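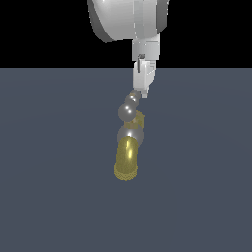 4. Deployment and Changes to Operator Work

4.1 Site and task

The study was carried out at the Welby plant of Jasard, a supplier of jointed linkages for valve assemblies. Before the change, operators at the hanging station took each linkage from a tray, held it up by one end, let it settle, and placed it in a fixture for inspection. The parts are awkward to handle. Every joint is free to turn, so a linkage picked up at the wrong place folds over itself and has to be put down and taken up again. Operators described this regrasping as the most tiring part of the shift, ahead of the lifting itself.

The cell that replaced manual hanging uses a single arm with a parallel gripper, programmed through the Itis planning software. Grasp candidates were generated in simulation and checked on the line before release. The simulated model treats a linkage as a chain of rigid spheres and cylinders with passive joints (Figure 3). Contact between neighboring segments is modeled; joint friction is set to a single value for all joints, a simplification we return to in Section 5.

Figure 3. Simulated hold of a jointed part. The arm holds the chain near its upper end, with the larger cylindrical segment hanging lowest and clear of the floor. Spheres are drawn in gray and cylinders in gold.

4.2 Data

Logs were collected from the start of regular operation on 2nd March until the end of April. They cover 3,475 pick attempts. Of these, 427 ended in a stop that called an operator to the cell. We coded each stop from the log entry and, where the entry was unclear, from the written note left by the operator. The notes were short and not always consistent between shifts, and 256 of the stops could be coded only with their help.

In addition, all operators assigned to the station filled in a short form on task demands, once before installation and once at the close of the period. Interviews were held on the floor during changeovers. We did not record them, at the request of the works council, and rely on field notes.

4.3 Distribution of stops

Stops fell into two main groups. In the first, the gripper closed on a cylinder near its end and the part rotated out of the intended pose. In the second, the part was held correctly but continued to swing past the settling time allowed by the program, and the vision check rejected it. The second group was more frequent with newly oiled parts. This is consistent with the fixed friction value in the model, which was fitted to dry samples.

The settling time was lengthened twice during the period. Both changes were made at the suggestion of operators, who had noticed that rejected parts usually passed when the check was run again by hand. The longer delay reduced stops and slowed the cell. Management accepted the slower rate after comparing it with the time lost to call-outs.

4.4 Changes in the content of work

The number of people per shift at the station did not change, but their tasks did. Manual hanging had been paced by the operator, who could work ahead and then rest. Tending the cell is paced by stops, and these arrive unevenly. Several operators said that they could no longer plan a break with confidence. Others preferred the new arrangement and named relief in the wrist and shoulder as the reason. The forms show the same split: ratings for physical effort fell, while ratings for interruption rose.

A second change concerns judgment. Experienced operators used to find worn joints by feel while hanging a part, and set the part aside. The force readings in the gripper are not used for this purpose, and the inspection fixture measures length and alignment only. Two batches with stiff joints reached final assembly during the period. Jasard has since added a manual flex check on a sample from each tray. Operators regard it as skilled work - it is assigned by rotation, and trades of the slot are common.

A third change is in who may alter the program. At installation, all parameters were locked and changes went through the integrator, Söderlund. The usual wait for a reply was longer than a shift. After the first adjustment to settling time, shift leads were given access to that value and to approach speed, within fixed limits. Grasp position remains locked. Some operators see this as the wrong way around, as poor grasp position accounts for the stops they find hardest to clear.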